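Notebook, Lerkgate workshop. September, cont.
Natural indigo vat, batch 6. Fading and rub tests. 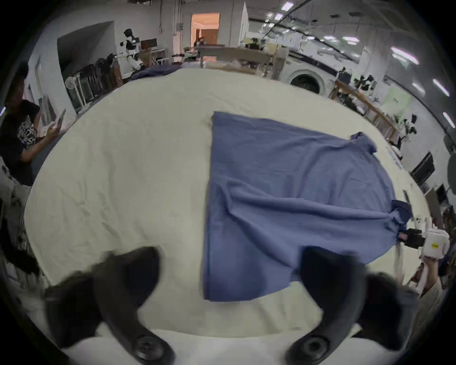

Mandla thinks the rub results are down to the rinse and that the vat itself was fine. He would do two more cold rinses before anyone touches the recipe. I had written "vat too strong" in the margin last week and have left it there, with a question mark added.

Where we are: vat made up with the Endthorpe powder, fructose and lime, left overnight with the lid on. Bronze skin on top by 8 in the morning, liquid underneath a clear yellow-green. pH strip read 11, maybe a bit under. Strips are old. Ask Yi-an if the new ones have come.

Dipped the cotton lengths for three minutes each, aired for ten, repeated. Six dips for the dark set, three for the mid, one for the pale. The pale set is patchy near the selvedge. I think that is poor scouring. The dark set is even and I would not change it.

Powder used: 228 g for the whole vat. Batch 5 had less, but I can't read my own figure for it, and Da-eun wasn't here that day. From now on the weight goes on the lid in marker as well as in the book.

Dry rub, white cotton, ten strokes:
pale: no mark
mid: slight
dark: clear blue mark, worse than batch 5

Wet rub:
pale: slight
mid: clear mark
dark: bad. Would come off on a sofa.

Christos ran the dark set again after a vinegar rinse and a short simmer with plain soap. Dry rub much better, wet rub a little better. He kept the rinse water in jars on the windowsill in order. The fourth jar is still blue and the fifth is nearly clear, so Mandla may well be right. We had stopped at three rinses.

Window test. Strips half covered with card, on the south sill since the start of the month. No fading I can see on mid or dark. Pale has shifted slightly towards grey on the open half. Min-kyu sees it too, and he didn't know which half had been covered. Leave them up until the end of October.

Note on water: the tap here is hard and I have been using it for everything. Wurelton use rainwater for the last rinse and get a cleaner blue. Worth trying one length in rainwater if the butt is not full of leaves.

Cloth for the next round is order 2818, the same plain weave as before. Scour for two hours this time, with soda ash, and don't crowd the pot. The last lot was crammed in and I am fairly sure that's where the patches come from.

Vat upkeep: fed it at 4 in the afternoon with a spoon of fructose, stirred slowly, lid back on. Temperature had dropped to 31. Moved it next to the boiler. Smell is normal. Sediment had come up a bit with the stirring, so no dipping before tomorrow.

To do
- five rinses on the dark set, then repeat wet and dry rub
- same again with vinegar before the third rinse, to compare
- one length, rainwater last rinse
- new pH strips
- Choo want to know if we can do the mid shade on linen. Told them not before we have the rub figures sorted. Need a linen sample from them, half a metre is enough.
- gloves, medium. The large ones fill up with dye.

Later: Da-eun found her notes for batch 5. Four rinses, last one left to soak overnight. That's in none of my pages. Copying it in here so it is in the book.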